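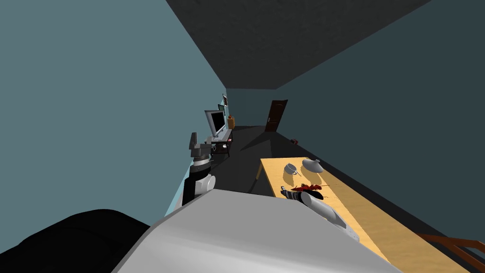 The simulated dining room at Pellell's open day, as the robot sees it.

I'd been promised robots, so I was a bit thrown when the first thing Pellell sat me in front of was a screen. Their open day at Navalden runs all morning, and I'd driven 80 miles with visions of metal arms whizzing about. What I got was a chair, a mug of tea and a make-believe room with a long table in it - and I had a lovely time!

The software is called Cladora. Pellell builds it with Ruiz-Ortega, a small firm from up the coast, and it lets a robot with two arms practise its table manners before anyone trusts it with real crockery. You sit there watching over its shoulder, more or less, and after a while you start leaning in your seat to help (I wasn't the only one, the whole row was at it).

Visitors get a six-minute go on the controls. I used most of mine swinging an arm towards the ceiling by mistake. The woman beside me had clearly played a lot of video games and was terribly gracious about it.

Then they switched us to the close-up view, looking down past the gripper's two fingers, and I got properly hooked. There's a black die, a pencil tucked in by the mug handle and a bright red lobster sort of thing, and suddenly a die seems a very small target.
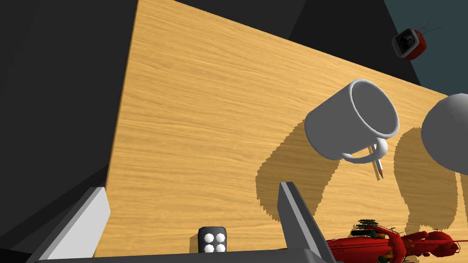 Can a robot that learns in a simulation do the same job in a real kitchen?
Sometimes, but it usually needs more practice with real objects first, as they slip and bend in ways a computer only copies in part.

I stayed for the second session, which had 60 of us squeezed in, and bought a tea towel on the way out. The next open day is in August. Wear layers, the hall is freezing.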